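Pink, peach and a whole lot of teal

Hi again, everybody! I promised in the last issue that I'd get to the decorating stuff once the heating saga was over, and the heating saga is over (three visits, one new valve, please don't ask me about the bill). So it's all color this time. Plenty of you wrote in after I mentioned that the little corner at Hiden had gone dark teal, and most of you wanted to know if I'd lost my mind. Maybe a little! But take a look.
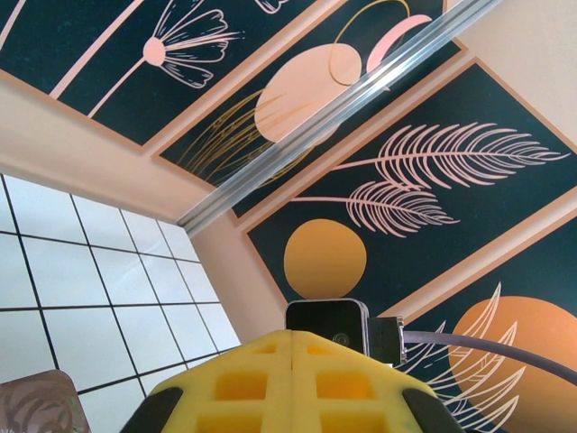
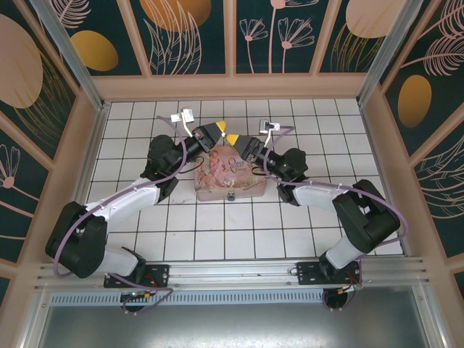
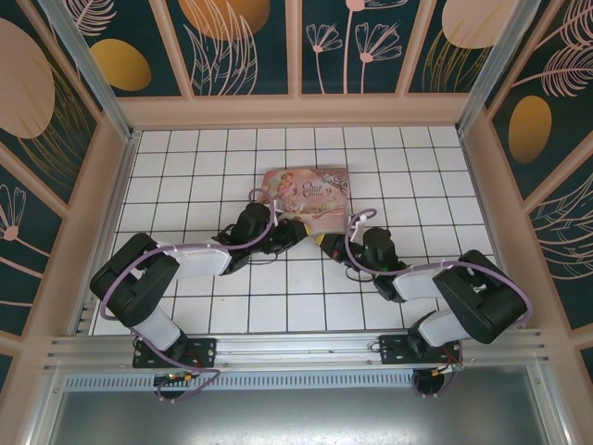
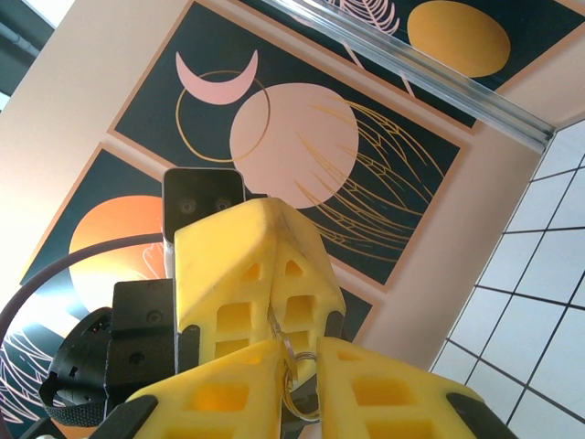
Dark teal prints and their peachy borders in all four, with the pink Once Upon a Time in the second and third.

I've been a white-walls person my entire adult life. My first apartment was white, my second apartment was white, and when I moved out to Bruvthorpe I painted the hallway a color called something like "oat" and felt very daring for a month. So I came to these prints slowly. I had them in a folder of maybes for ages, sandwiched between some stripes I've gone off and a lemon pattern I still kind of want for the pantry.

What got me in the end was the drawing. The flowers and leaves are just lines, pink on that very dark background, and then there are these big plain circles and ovals in orange and peach sitting behind them like a row of suns. I really love the panel with the pink crescent and the thin gold circle looped over the big pale round shape. I think of it as the moon one. Ryan Goodall thinks it's a fruit bowl, and we've agreed to leave it there. My other favorite has the orange circle with white fronds running across it, and if you've got a fern at home that's gotten out of hand you'll know the shape exactly.

A few of you asked how I'd put a dark print in a small space without making it feel like the inside of a boot. My answer is the floor. White tile does so much of the work! I wouldn't try this over dark boards unless the room had a big window. The other thing is the peach trim, which I very nearly talked myself out of. I had my heart set on brass-colored edging, went to Contreras to buy it, stood in the aisle holding a strip of it against a print, and put it straight back on the shelf. Too shiny, and it made the gold strokes in the drawings look dull. Peach is softer and it picks up the ovals.

(Contreras still has the trim by the counter, by the way. I paid nine dollars a length. They'll cut it for you if you bring your measurements written down, so do write them down, because I went in with mine in my head and had to drive home again.)

Now, the pink Once Upon a Time. I got more mail about that than about the walls! I'm a complete pushover for anything with that kind of curly storybook lettering, and the pale pink was such a nice surprise against all that teal. I would never have picked pink to go with it on paper. Side by side, though, you notice there's pink all through the leaves and flowers already, so it belongs there more than you'd guess. It's given me the idea for the next shelf: old fairy tale things, nothing too precious, faded if possible. If you've got anything along those lines that's been sitting in a closet, talk to me before you donate it.

A couple of practical bits, mostly for Lena's-kitchen-type projects (you know who you are):

Order one more panel than you need. I ordered 36 for the whole job, corner and landing together, and I used every one, including the one I'd already creased.

Tape everything up first and live with it through one evening and one morning. Dark green-blue does strange things after sunset, and I switched two panels around once I'd seen them under the lamp.

Dust shows. I go over mine with a dry paintbrush, one of those wide soft ones, and I keep it away from anything damp.

For paint next to it, I tried a sample of plain beige and a sample of the Stumitz chalk finish. Beige won. The chalk one looked lovely wet and then dried a bit gray on me, though I hear it's different with two coats, so if you've had better luck with it send me a picture and I'll eat my words in print.

I'm going to keep going with the landing through May, slowly, on weekends, with the radio on. I still can't decide if the flower panels should all go together up there or get mixed in with the circles. Ryan votes together. I'm leaning mixed - but I've been wrong about edging once already this spring, so I'm open to offers. Reply to this newsletter and tell me which, and if you're coming to the swap table on 5th April you can tell me in person and bring me that lemon pattern if anybody ended up buying it.

Next issue: the pantry, finally, and what to do with a drawer that only opens if you lift it.

591 reads | 36 comments | 9 shares

The Hiden Newsletter, Bruvthorpe. Contact us by replying to any issue. All rights reserved. Back to top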